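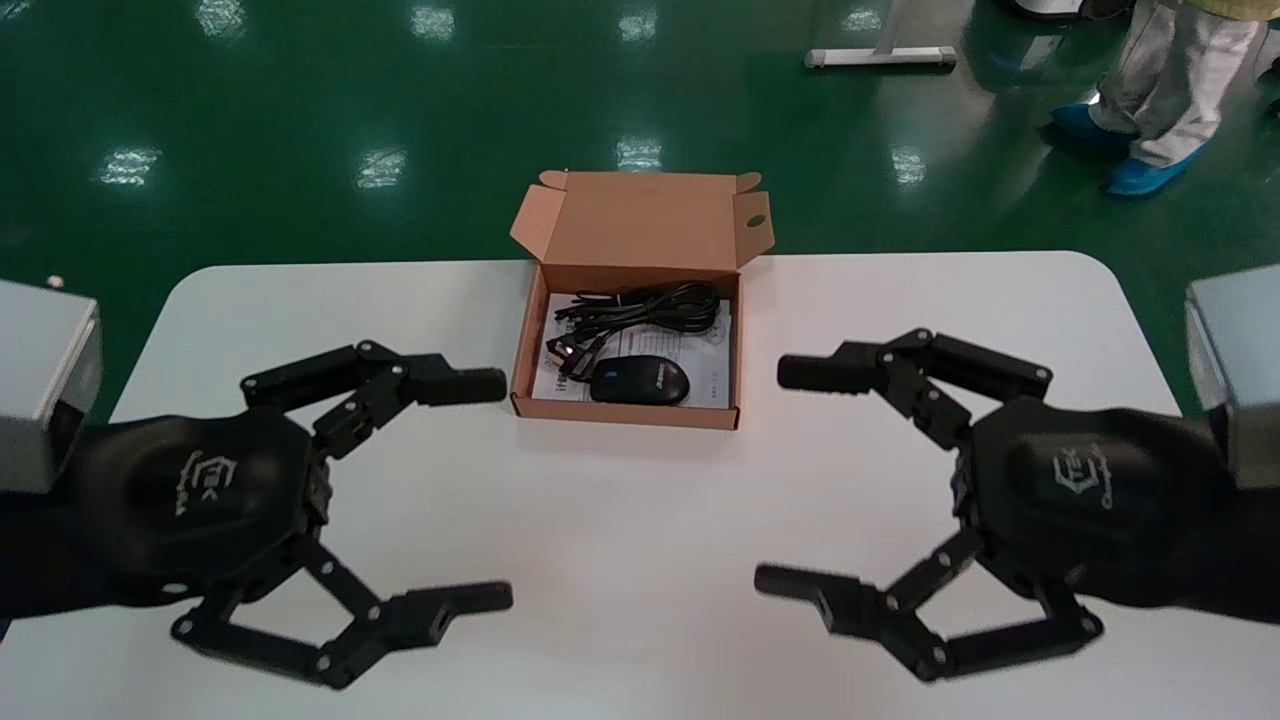

Black mouse and coiled cables in an open cardboard box

Volleyball Stats for Coaches
Session 2: Grading the serve receive
Notes by Ayodele Igwe

Okay, so last time we got as far as the rally sheet and I promised you we'd get to passing, and then we ran out of time arguing over assists. Passing it is! If your team only has one person on the bench with a pencil, I'd put that pencil on serve receive before anything else. It's the grade that changed how I ran practices, and it's pretty easy to learn in one evening.

The scale

We'll use the old 0 to 3 scale. Some programs use four or more symbols with pluses and pound signs, and you're welcome to do that later, but everybody in the room starts on the same one.

3 - The setter can run anything, including the middle, without hustling.
2 - The setter gets there in decent shape, but one option is gone (usually the quick).
1 - Somebody puts up a high ball to one place and hopes. If the setter is chasing toward the bench, that's a 1, even if the set comes out gorgeous.
0 - Ace, shank, overpass that gets killed, ball on the floor between two people staring at each other.

Grade the pass and then look down. I mean it. If you keep watching the rally you'll grade the kill, and I catch myself doing this every season (a great swing turns a 1 into a 2 in my memory in about four seconds).

What about overpasses that don't get killed? I call those a 1 if we play the next ball, and you may call them a 0. Pick one and write it at the top of your sheet so whoever takes over in set three does the same thing.

Working out the average

Add up the grades and divide by the number of passes. Say Stelta took 30 serves and the grades add up to 53. That's 53 divided by 30, so 1.77. For a decent club team I'm happy with that, and for a team where two of the passers learned the platform this fall I'm thrilled.

Please don't round to 1.8 on the sheet. Keep two decimals, and always write the number of passes next to the average. A passer with a 2.50 on four serves hasn't told you much yet!

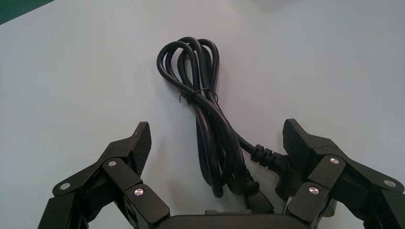 Power cord, folded and tied

Where the average fools you

My season file has 1449 passes in it, and the thing I keep bumping into when I scroll through is that two players with the same average can be completely different passers. One gives you 2 after 2 after 2. The other gives you a 3, a 3, a 0, a 2, and a heart attack. Over four balls both of those are 2.00. Which one do you hide in rotation five when the other team's jump server comes back around?

So next to the average, write the spread. I just tally how many of each:

Passer A: 0 threes, 4 twos, 0 ones, 0 zeros
Passer B: 2 threes, 1 two, 0 ones, 1 zero

Then split by rotation. When we played Floltik in November our team number looked fine, but nearly all the zeros came in one rotation, with our left side pinned behind the front-row setter and no clear idea who had the short ball. We moved one person two steps over. I never would've seen it from the total.

A word on seams

Who gets the zero when a serve drops between two passers? Coach Hämäläinen and I have gone back and forth over this for years. She gives it to the player whose seam it was in the team's rules. I used to write it against both, which made the total wrong, so don't copy me. These days I put it in a separate column marked SEAM, count it once for the team, and leave it off both individuals. If that column fills up, you've got a talking problem, and you can work on that in practice.

Service errors by the other team don't count as a pass at all. Nobody touched it, so leave it blank.

For Thursday

Bring a pencil with an eraser, plus three blank rally sheets. We meet in the upstairs room at Grutatar and we'll grade the first set of a match from video, everyone on their own, no peeking. Then we compare. The groups usually agree on the 3s and the 0s and fall apart on the difference between a 1 and a 2, so have a look at that part of the scale again before you come.

If you have your own team's sheets from this season, bring a set of those as well. Messy is fine, mine have coffee on them.

Next session: first-ball sideout, and why I stopped keeping hitting percentage for my middles.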